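3.2 Sorting the blocks

For our project at Hurness we used a set of painted wooden blocks from the Majimbun box. Every block was sorted by color first and by size second. One round took 30 minutes.

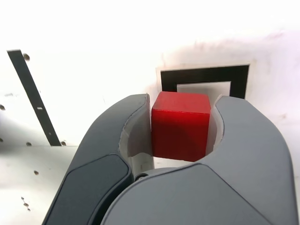
Figure 2. Red cube, held at two opposite sides.

The red cubes were the easiest to name - all the children agreed on the color. With orange blocks we had more discussion, and in August we put them in a separate tray.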